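Equipment Review: The Rivala Bench Cell for Computer Disassembly

Prepared by Sumaiya Liyanage for the Lyons Reuse Center

Purpose of this review

The Lyons Reuse Center takes in retired office computers from schools, clinics and small employers in the county. Machines that can be restored are cleaned, tested and placed with families. The remainder are taken apart so that memory, drives and power supplies can be used again. Disassembly is repetitive work, it is hard on the hands, and it is the part of the operation for which the Center finds it most difficult to hire.

In May the Center agreed to evaluate the Rivala Bench Cell, a single-arm robotic workstation sold with a slatted aluminum table, a parts fixture and a software package named Zivach. This review sets out how the cell performed, what it required of staff, and whether the Center should lease one. It also offers a short opinion on a question our partner organizations ask often: whether machines of this class are ready for ordinary shop work, or for chores in the home.

What is supplied

The cell arrives in two crates. The arm is fixed to a plate at the back of the table, and the table itself is heavy enough that it did not shift during the evaluation. The slots in the top accept standard clamps. Staff liked the table more than any other part of the package, and several asked whether it could be purchased alone. It cannot.

The parts fixture is a board with molded holders into which removed components are placed. It is a sensible idea and a good habit to borrow even for manual benches. Its holders are shaped for particular parts, however, and a component of unusual size must be set aside by hand.

Zivach runs on a separate workstation. An operator chooses a job, confirms the position of the computer on the table, and starts the cycle. The screens are plain and legible. Error messages are less so. "Grasp not confirmed" was displayed for a dropped module, for a module that had never been touched, and on one occasion for a module that was sitting correctly in its holder.

Conduct of the evaluation

The cell was tested on desktop towers only. Each tower was opened by a staff member before the cycle began, as the cell is not offered for removing side panels. The computer was then laid on its side with the interior facing up. Four jobs were attempted: removing memory modules, removing hard drives, returning a memory module to its slot, and unplugging cables.

Over the evaluation period the cell made 707 attempts. An attempt was recorded as successful only if the part reached its holder, or its slot, without damage and without a person stepping in. We recognize that this is a strict standard. It is also the standard we apply to a new employee at the end of training.
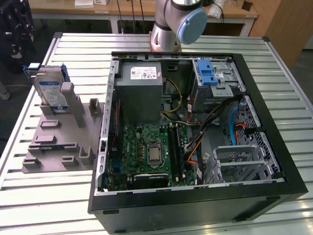
Memory removal was the strongest of the four jobs. The modules stand in straight rows, they come out in one direction, and the clips that hold them behave in much the same way from one manufacturer to the next. When the cell failed, it usually failed by pressing a clip only partway and then pulling at a module that was still held. The force limit stopped the arm in each of these cases and no board was cracked. We regard that as a significant point in the product's favor.

Hard drive removal was acceptable where the drive sat in a plastic carrier with side clips, and poor where it was held by screws. Rivala offers a driver attachment, which was not part of our package.

Returning a module to its slot proved slow. A trained person seats one in a few seconds by feel, rocking it slightly until both ends click. The arm approached, paused, withdrew and approached again, at times for several minutes. Where the cycle was allowed to finish, the result was generally sound — but few supervisors would have the patience to let it finish during a busy shift.

Cable work was unsatisfactory. Cables bend, they hide one another, and they are never in the same place twice. The cell could release a stiff connector that faced it squarely. It could not reliably move a bundle out of the way to reach the connector behind it, and in most office towers that is the larger part of the task. Staff took over this step entirely before the evaluation ended.

Demands on staff

The sales literature describes the cell as suitable for unattended operation. We did not find it so. For most of the evaluation one person remained within reach of the bench, and during the first weeks two were needed: one to position the computer and one to watch the software. By the end, a single experienced operator could prepare the next tower while the arm worked on the current one.

Training took less time than expected. Staff with no background in automation were running memory jobs by their second session. Adding a new computer model to the Zivach library was a different matter. It calls for patience, careful measurement and a willingness to repeat the same motion many times, and only one member of our team became comfortable with it.

Noise was modest. The arm is quieter than the compressed air line we use for dust. The emergency stop is well placed and was tested at the start of every shift.

Comparison with the Dretberg assist arm

The Center has used a Dretberg assist arm at another bench for some time. It is a much simpler device. It holds a work light and a tray, moves when pushed, and stays where it is left. It performs no disassembly at all.

The comparison may seem unfair, yet it is the one our budget obliges us to make. The Dretberg arm reduces strain for the person doing the job and has never interrupted a shift. The Rivala cell takes over a portion of the job and leaves the most awkward portion behind. A shop that handles long runs of one computer model would very likely favor the Rivala. A shop such as ours, which may see a dozen models in a morning, gains less from it.

Cost

The lease quoted to us was $3308 per month, including software and remote support. Support was courteous and well informed. Replies to written questions commonly came before 10 a.m. on the next working day. Replacement fingertips for the gripper are charged separately and should be expected to wear.

At our present volume the lease is not offset by the labor it saves. It might be at a larger facility, particularly one able to sort incoming machines by model before they reach the bench.

Are such machines ready?

On the evidence of this evaluation, a robot arm can do useful shop-floor work when the part is rigid, its position is known, and the same action is wanted many times over. It becomes unreliable when the object is soft or tangled, or when the next computer differs from the last. We saw nothing to suggest that these limits are peculiar to Rivala.

Visitors who watched the cell often asked when something similar might fold laundry or clear a kitchen table. We would advise caution. A desktop tower is a far more orderly place than a kitchen drawer, and its cables alone were enough to defeat the cell. Household work is made up largely of soft, mixed and misplaced things. Families considering a purchase on the strength of a demonstration should ask to see the machine handle items they have brought themselves.

Rating and recommendation

Table and fixture: very good
Memory removal: good
Drive removal: fair
Module seating: fair
Cable handling: poor
Software: fair
Support: very good
Value for a small shop: 2 out of 10

The Center does not recommend a lease at this time. We would welcome a second evaluation if Rivala releases improved cable handling, or if the table and fixture are offered without the arm. Organizations that wish to consult our attempt log, or to see the recording sheets used by staff, may request copies from the Center's front office.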